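Gotar Bin Picking Kit: Service Notice for Finger Set 934

Applies to kits shipped from our Wivthorpe warehouse before September.

We have had reports of the finger mount working free during long runs. When the screw backs out, the finger tip drops and can strike the bin floor or wall on the way down. The arm may then trip on overload and stop with a part still held.

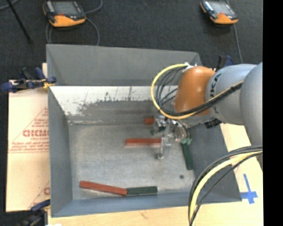

Stop using the kit if you see play in either finger. Press the emergency stop and lock out the arm before reaching into the bin. A part held in the gripper can fall when air is released.

Kits with the old mount may be run at up to 20 percent speed until the new one is fitted. Check the screw every 75 cycles. Do not use thread glue on the old mount.

The replacement mount is made by Sorensen and fits all Skornereck adapter plates. It is free for affected kits. Order part 42 and give the serial number from the adapter plate.

Status: in stock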